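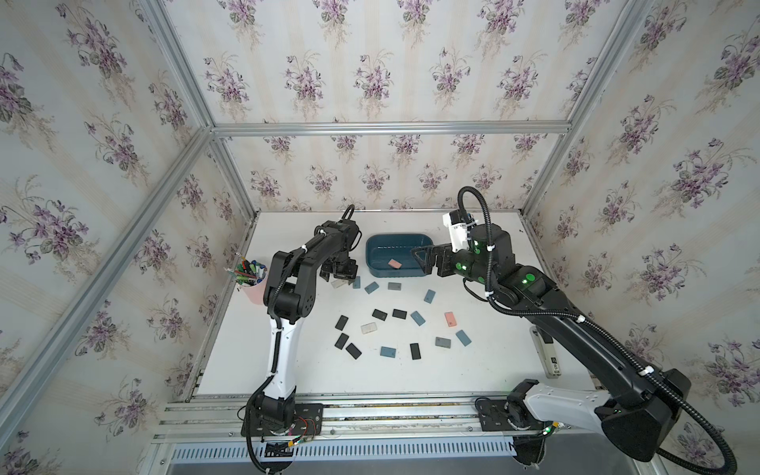 Matching the pattern is where most first-time paperhangers lose their minds, and I say that as someone who has lost hers over a hallway. Before you buy anything, find the repeat on the label and work out how much you'll throw away lining it up. A small repeat wastes little. Bouquets of purple violets on pale stripes, carried around three walls, ask more of you: the flowers have to meet at each seam, and the stripes will show the world exactly how crooked your first strip is.

So get that first strip right. Hang a plumb line, pencil a mark, and trust it over the corner of the room, which was built by an optimist.

Cut each strip 2 inches too long at both ends. Hold the next one beside it, slide until the pattern meets, then cut. Paste, fold the pasted sides together, and leave it alone for as long as the packet says. Go make a sandwich.

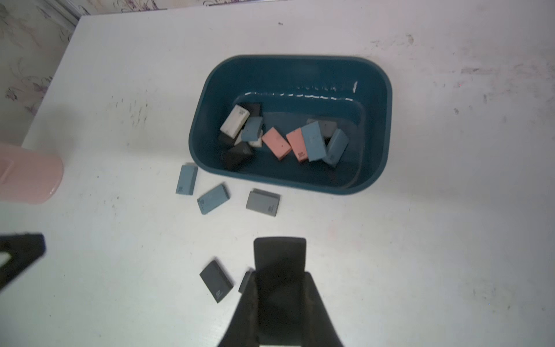

Pale floral paper behind a white tabletop.

Brush from the middle out. Small bubbles usually flatten as the paste dries, and large ones will not, whatever your brother-in-law claims. Lift the strip and try again while it still slides.

At inside corners, never wrap a full width. Cut it so a sliver turns the corner, then start the next wall with a fresh plumb line. You'll lose a little of the pattern there. Put a bookcase in front of it.

Reading time: 2 minutes

We use cookies to remember your settings. Accept or manage.

Related
Stripping old paper without stripping the plaster
Which paste for which paper
Painting a ceiling and keeping your neck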